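Korkbridge Basketball League
Table Officials and Scoring: Frequently Asked Questions

Last revised October 2021

These answers apply to senior and under-18 fixtures in all divisions. Where an answer differs from the League Regulations, the Regulations take precedence. Section numbers in brackets refer to the Regulations.

Who provides the table officials?

The home club provides a scorer, a timer and a shot clock operator. The away club may provide an assistant scorer and should tell the home club before the day of the game if it intends to do so. In Division Two the shot clock is optional, and the home club then provides a scorer and a timer only (3.2).

At neutral venues, including the Vestergaard Hall in Mekcombe, the league appoints the full table crew and the cost is split between the two clubs.

Does the scorer need a qualification?

The scorer must hold a current table certificate. The timer and the shot clock operator may be uncertified in Division Two and in under-18 games, provided the scorer is certified. A trainee may sit at the table in any position except scorer.
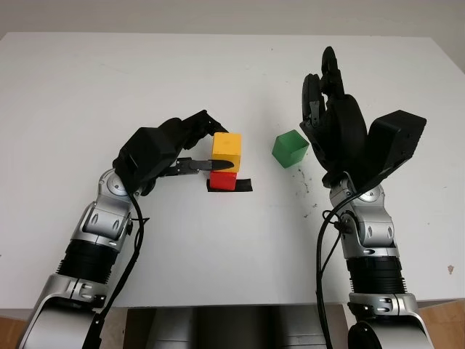

A certificate gained in another league is accepted if it was issued within the last four seasons. Send a scan to the fixtures office before the person's first game. Certificates shown to the referee on the night are not recorded, and the club will still appear as non-compliant on the weekly return.

Can a player act as a table official?

Not in a game in which the player is named on the scoresheet. A suspended player may not sit at the table in any fixture during the suspension, including fixtures between two other clubs.

What is Ekura, and do we have to use it?

Ekura is the league's electronic scoresheet. It is compulsory in Division One and available on request in Division Two. It runs in a browser on a laptop or tablet and stores the game locally if the venue's connection drops. A phone screen is too small for the running score panel and is not permitted.

A paper scoresheet must be kept ready at the table. If the device fails, the scorer copies the current score, team fouls, individual fouls and time-outs on to paper at the next dead ball and continues on paper until the end of the game. Do not go back to the electronic sheet part way through, even if the device recovers.

Which record counts if the paper sheet and Ekura disagree?

The one signed by the crew chief. If both were signed, the paper sheet counts (5.7).

The scoreboard has no official standing. If the scoreboard and the scoresheet differ, the scorer should sound the horn at the next dead ball and tell the nearer referee. The clock is not stopped for this while the ball is live.

How are errors in the running score corrected?

During the game, the scorer brings the error to the crew chief's attention and the correction is made once it has been agreed. On paper, strike through the wrong entry with a single line so that it can still be read, and have the crew chief initial it. In Ekura, use the Amend function and not Undo. Undo removes the entry from the log altogether, which makes any later query difficult to settle.

After the crew chief has signed, the score can be changed only by the league. A club wishing to query it must write to the fixtures office and attach a copy of the sheet. Video may be attached as supporting evidence if the game clock or scoreboard is legible throughout the passage in question.

What should the timer do if the game clock fails?

Sound a manual horn, note the last time displayed and start the backup stopwatch as soon as play resumes. The backup must be a stopwatch or a stand-alone clock. The referee decides how much time remains, after consulting the table.

If no visible clock is available, the timer calls out the time remaining at each stoppage, and during the final minute also informs both benches when asked. A game played to its end on a backup clock is a valid game and cannot be protested on that ground alone.

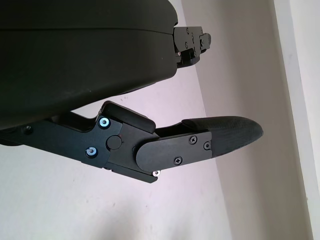 Gripper housing and upper finger bracket.

When is the shot clock reset?

The table below the FAQ in the printed handbook lists every case. The ones most often asked about are these:

A shot hits the ring and the defending team gains control: full reset.
A shot hits the ring and the attacking team regains control: short reset.
A shot misses the ring entirely and the attacking team recovers it: no reset. The clock continues.
A defender touches the ball without gaining control: no reset.
The ball goes out of play off a defender and the same team throws it in: no reset. The clock stops and resumes from the time shown.
A held ball where possession stays with the attacking team: no reset.

The operator should wait for control to be clear before pressing reset. A late reset is easily corrected by the referee, but an early one removes the displayed time, and most older units have no way of recalling it. Operators are advised to say the displayed time aloud to the timer whenever a shot is released — this gives the crew a second record.

Our shot clock shows whole seconds only. Is this allowed?

Yes, in Division Two and under-18 fixtures. Division One venues must show tenths in the last five seconds of the shot clock period. Venues with an older unit may apply for a one-season dispensation (4.4). Applications close at the end of June.

Where should the table be placed?

On the side of the court, centred on the halfway line, with the team benches on either side. The table crew must be able to see both baskets without standing up. Substitutes' chairs go between the table and each bench. Spectators are not permitted behind the table unless there is a fixed barrier.

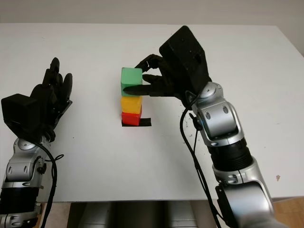

Clubs using a hall with a raised stage may place the table on the stage with the crew chief's agreement. The possession arrow and the team foul markers must then be large enough to be read from the far side of the court.

When must the scoresheet be returned?

By noon on the day after the game. Ekura sheets upload on their own once the device has a connection, but the home club remains responsible for checking that the upload has gone through. The status line at the top of the sheet should read Received. If it reads Queued, the league has not had it.

Paper sheets should be scanned or photographed flat, with all four corners showing, and sent by email. Keep the original until the end of the season.

What are the penalties?

Late scoresheet: £4 for each day.
No certified scorer: £50.
No shot clock in a Division One fixture: £50, and the away club may decline to play.
Altering a scoresheet after signature: £300 and referral under section 9.

Penalties are invoiced monthly. A club may appeal in writing within seven days of the invoice. The fee is refunded if the appeal succeeds in full.

Do overtime points count towards points difference?

Yes. If a game finishes 68–68 in normal time, the result and the points difference are both taken from the score at the end of the final overtime period. Individual scoring statistics also include overtime.

A forfeited game is left out of the individual statistics, apart from disqualifying fouls already recorded, which stand.

What happens if a game is abandoned?

The scorer closes the sheet at the moment of abandonment, enters the time remaining and the possession arrow direction, and obtains the crew chief's signature. Do not complete the remaining periods with zeros. The league will decide whether the game is to be replayed, resumed or awarded (7.1 to 7.3).

If the game is resumed on another date, the same sheet is used. Fouls and time-outs carry over. Players who were not named on the original sheet may not be added.

Whom do we contact?

Questions on scoring, certificates and returns go to Dagný Vídalín at the fixtures office. Questions about a referee's decision should be sent to the appointments officer through the club secretary. Login problems with Ekura are handled by the fixtures office on weekday evenings only, so clubs should test their access before leaving for the venue.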